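Notes from the studio, February 13, 2026

I finally got the big table cleared, which means I can write up the print fair before I forget most of it. I shared a table with Siobhán Dunne, who makes linocuts of harbor walls and has done this fair more often than I have. It is held in the old Skamstead building, on the second floor, and the elevator is slow enough that most people take the stairs with their boxes.

I brought 29 prints and sold 5. Four of those were from the small Trerkedari series, the ones with the quarry steps. The fifth was an older two-color piece I had nearly left at home. The large framed work got a lot of looks and no buyers, and I think the price had less to do with it than the size. People at a fair are carrying bags. Next time I will bring one framed piece to hang behind me and keep everything else flat in sleeves.

Siobhán did better. She puts the price on the front of every sleeve, in pencil, large. I had mine on the back, and I spent a good part of the afternoon turning prints over for people. I have already redone my labels.
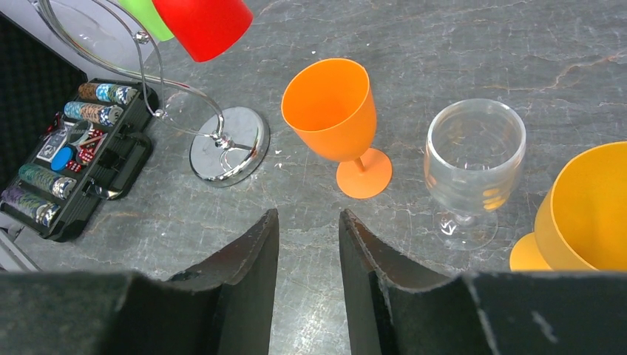 Orange goblet on a gray marble-patterned countertop.

The other thing I wanted to write down is the paper. I have been using Vasseur for years and the last batch was thinner than I like. It took the black fine, but the second color sat on top and stayed tacky for days. Dorian Collet had the table across from us and let me handle a few sheets of the Dollik he prints on. It is heavier, a bit warmer in tone, and it tears cleanly. He soaks his for a short time and blots it twice. I bought a small pack from him and will try it on the next quarry plate before I order more.

I also went to the talk on editions. The speaker keeps a ledger with every print's number, buyer and date, and has done so for 2,000 prints. I have a shoebox of receipts and a spreadsheet I stopped filling in last October. I started a proper notebook this week and have gotten through 3 of the old series so far. There are two prints I can't place at all - if you bought a small blue one from me with no number on it, please send me a note.

Applications for the fall fair open soon. Siobhán and I are going to ask for the same table, or one nearer the window if they have it.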